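Registo de ocorrência — Braço Romar, bancada partilhada
Assunto: perda de passos na articulação do pulso durante trabalhos no interior de uma torre de computador

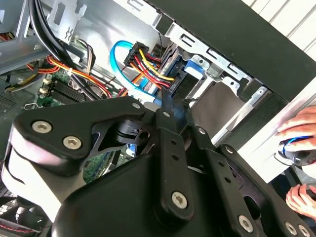 Que verificação deve preceder qualquer alteração aos parâmetros do controlador?
Deve medir-se a tensão de alimentação nos terminais do próprio controlador, com o braço em carga. A leitura feita à saída da fonte não inclui a queda nos cabos e pode levar a corrigir em software uma falha elétrica.

Estado: resolvido, em observação
Prioridade: média
Equipamento: braço de construção própria Romar, controlador Flurkik, fonte Buschmann
Local: oficina partilhada Plenska
Aberto em: setembro

Descrição do problema

O utilizador comunica que o pulso do braço perde a referência quando a garra trabalha dentro de caixas de computador. O desvio surge ao fim de vários ciclos de aproximação e recuo e acumula-se até ser necessário repetir a calibração. Em espaço livre, com o mesmo programa, o comportamento não se reproduz. O trabalho em curso consiste em aproximar a garra da zona das unidades de disco, onde passam o cabo SATA azul e o conector de alimentação, sem tocar na cablagem.

O registo do controlador apresenta, em cada ocorrência, a mensagem «desvio de posição superior ao limite — eixo 5». Não há registo de sobreaquecimento.

Informação solicitada ao utilizador

Solicitou-se o envio do ficheiro de configuração, da versão do firmware e da secção dos condutores de alimentação do pulso. Solicitou-se igualmente a confirmação de que a torre se encontra desligada da rede elétrica durante os ensaios. O utilizador confirmou este último ponto e remeteu os restantes elementos na mesma resposta.

Diagnóstico

1. Parâmetros de movimento. A aceleração do eixo 5 estava definida em 3,000 passos/s², acima do valor de 2,000 usado nos restantes eixos da mesma classe. A configuração tinha sido copiada de uma versão anterior do pulso, mais leve. Reduziu-se para 2,000. A frequência das falhas diminuiu, mas o problema manteve-se.

2. Aperto mecânico. Foram verificados os parafusos de sextavado interior das barras perfuradas da garra e do alojamento da articulação. Um parafuso do lado do acionamento apresentava folga. Foi retirado, limpo e reapertado com fixador de rosca de resistência média. Nenhuma barra apresentava deformação.

3. Alimentação. Com o braço estendido e a garra em esforço, a tensão nos terminais do controlador descia a cada arranque do motor. Em repouso, a leitura era normal. O conector do lado do controlador tinha um terminal mal cravado, com parte dos fios fora do cravamento.

4. Sinal de fim de curso. O condutor do sensor seguia encostado ao cabo do motor em todo o comprimento do antebraço. Não se comprovou relação com a falha, mas o percurso foi alterado por precaução.

Causa apurada

Queda de tensão no eixo 5 provocada pelo terminal mal cravado, agravada pelo valor excessivo de aceleração. A folga do parafuso contribuía para o desvio medido na ponta da garra, sem ser responsável pela mensagem de erro. Em espaço livre, as trajetórias são mais longas e os arranques menos frequentes — o que explica a ausência de falhas nessas condições.

Correção aplicada

Substituíram-se os 2 terminais do conector e repetiu-se a medição em carga, já sem queda significativa. A aceleração manteve-se em 2,000. Executou-se depois uma sequência de 500 ciclos de aproximação e recuo, sem mensagens de erro e sem necessidade de nova calibração.

Recomendações ao utilizador

Reverificar o aperto dos parafusos da garra após as primeiras horas de utilização. Antes de cada sessão, afastar da trajetória os cabos soltos da torre e confirmar que a paragem de emergência está ao alcance da mão. Manter as mãos fora do alcance do braço sempre que os motores estejam energizados. Guardar a configuração atual com nome próprio, para evitar que a versão antiga volte a ser carregada.

Ponto em aberto

O utilizador pergunta se pode repor a aceleração original depois de corrigida a alimentação. Não se recomenda a alteração enquanto não for recalculado o binário disponível com a massa atual do pulso. O pedido foi anotado e será tratado em ocorrência separada, mediante envio da massa da garra completa, incluindo cablagem.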